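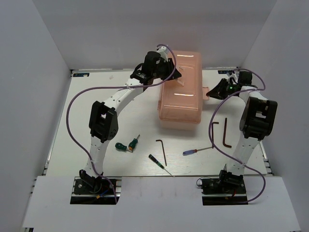

Friday, October 19, 2018

Up at five-thirty. Thirty-four degrees on the porch and a light frost on the truck, none on the grass under the trees. Coffee, toast, two eggs. I had loaded most of the apples last night and put the old quilts over the bins, so all I had to do this morning was take the quilts off, tie down, and find the paperwork for the press, which was in the glove compartment under the tire gauge.

Left at ten after six. The road through Clunum is still down to one lane at the culvert and the light there is very long. I ate the second piece of toast waiting for it. It got light somewhere past the grain elevator. The maples on the ridge are almost done and the oaks have only started. Last year I wrote that the oaks were brown by the tenth, so we are behind that.

Got to the press in Plaltby at seven-fifteen and there were already three trucks ahead of me. They weigh you on the platform scale by the door now, and you get a slip instead of a chalk number on the bin. My load was 1317 pounds. I had guessed twelve hundred in my head on the drive, so that was a good surprise. Of that, 689 was the russets from the two old trees behind the barn, and the rest was the mixed stuff, mostly Northern Spy and the red ones by the gate that I still have no name for. Konrad Pfister thinks they are a seedling and that I should stop asking people. He may be right. I sent a bag of them to the fruit show two years ago and the card came back with a question mark on it.

Konrad was running the washer this morning. His shoulder is better but he doesn't lift above his chest, and the boy from the feed store does the tipping. We talked while my bins were waiting. His pears were a loss, fire blight in the spring and then the hail. He took out four trees and is thinking about what to put back. I told him quince. He said who eats quince. I said I do. He said one customer was not much of a market.

I had asked for the russets to be pressed separately and they did it, though the man on the press (new this year, didn't catch his name) wasn't happy about stopping to change the cloths between. I helped him hose down the racks. My gloves soaked through right away and my hands were no good for twenty minutes. The juice off the russets was dark and thick, and very sweet with almost no bite to it. By itself I think it will make a dull cider. The mixed juice was the reverse, sharp enough to make your ears move. I tasted them half and half in a paper cup and that was the best of the three. A third russet to two thirds mixed might be better still. I will try it at home before I commit any barrels.

Hydrometer readings, written on the back of the slip and copied here so I don't lose them again:
Russet, 1.064
Mixed, 1.049
Half and half, 1.056

The half and half I worked out with the hydrometer in the kitchen this evening and it came out where the arithmetic says it should, so I trust the other two.

While the second pressing was going I walked over to the hardware store for hose washers and a new thermometer. They had the washers. The thermometers were all for meat. I also bought a box of canning lids, wide mouth, and a pound of staples for the fence. Stopped at the bakery window but there was a line.

Paora Ashby came in with his load at nine, late, with his truck making a noise like a coffee can full of bolts. It is the heat shield, he says, and has been since August. He had all windfalls and had to pick out the bad ones on the tailgate before they would wash them. I gave him a hand with that. A lot of his had codling moth. We threw what we couldn't use into my empty bins and I brought it home for the compost, though the deer will get to it before it composts. He is giving up the lower orchard at the end of the year. The lease went up and he can't make it pay with the packing house only taking the large sizes. He has had it since before I moved here. I said I was sorry and he said he'd be glad to have his Saturdays, and then he talked for ten minutes about what he would do with the trees if he were staying.

He wants to take cuttings from the Talebi tree before the lease runs out. It's the big one in the corner of the lower orchard, named for the family that had the place in the thirties, and as far as he knows it is the only one. Late apple, hard as a stone when you pick it and good from February on. I have eaten them in April out of his cellar and they were better than anything in the store. We agreed I will come over in January on a cold dry day and we will cut scions together, and I'll keep half of them in my refrigerator in case something happens to his. I need to order rootstock. He likes a full-size root. I would rather have something I can reach without the tall ladder. We'll do some of each.

Home at eleven-forty. Unloaded the carboys with the hand truck and the plank, all except the last one, which I carried, and my back told me about it this afternoon. Everything is down in the cellar now. It was fifty-six degrees down there at noon. I would like it cooler, but if the nights stay like this it will come down by itself. I opened the north window and put the screen in.

Lunch was the rest of the bean soup and the heel of the bread.

In the afternoon I cleaned. This is the part of cider making that takes up the most time and has the least written about it in this diary, so for the record: I scrubbed and rinsed six carboys that had been sitting since June, two barrels, the funnel, the siphon hose, all the airlocks, and the floor. One carboy has a hairline crack at the shoulder. I put tape on it and wrote NO on the tape. The small barrel had dried out and leaked at the head when I filled it. By five it had slowed to a drip and I expect it will be tight tomorrow. If it isn't, I will put the mixed juice in glass and leave the barrel for another year.

Sulfited the mixed at three-thirty and left it to stand until tomorrow. The russet I split. Most of it got sulfite and will get the yeast tomorrow with the other. Three gallons I left alone, to go on its own yeast. I did this in 2015 and it was very good and I did it in 2016 and it was vinegar by Christmas. Three gallons is what I can stand to lose.

The Prestard catalog came in the mail. They have raised the price of corks again. I have 501 bottles in the shed by this afternoon's count, clean and not so clean, and I won't need half that many, so there is no reason to send for more of anything except corks. I marked the page. They also have a long-handled picking basket that I looked at for longer than I should have. The old one has a split in the pole that I wrapped in the spring, and the wrapping is holding.

Put up eleven quarts of applesauce with the bruised Spys I held back. One lid didn't seal and that jar is in the refrigerator. No sugar this time. I put cinnamon in five of them and forgot to mark which five.

Walked out at dusk to see what is left on the trees. There's another picking on the tree by the gate, two bushels or so, all at the top. The russets are bare except for what the birds have been at. Found the good pruning saw leaning on the fence, where I must have left it at the beginning of the month. Rust on the blade but it should clean up. The gate latch needs a longer screw. The deer have been rubbing on the youngest tree and have taken the bark off one side for about a foot. I put wire around it, which I should have done in September.

Called my sister after supper. She is coming the second weekend of November and wants to know if there will be cider. I said there will be juice in jars in the freezer, and something cloudy and fizzing in the cellar that she can look at. She asked if I had gotten the chimney swept. I have not. Wrote it on the calendar for Monday to call.

Tomorrow: pitch the yeast in the morning if the cellar is above fifty. Check the small barrel. Try the one-third blend in a quart jar. Take Paora his tarp, which came home in my truck. Pick the gate tree if the wind stays down – the forecast says it will pick up after noon. Oil the saw.

Bed at nine-thirty. Wind out of the northwest, clear, thirty-nine degrees.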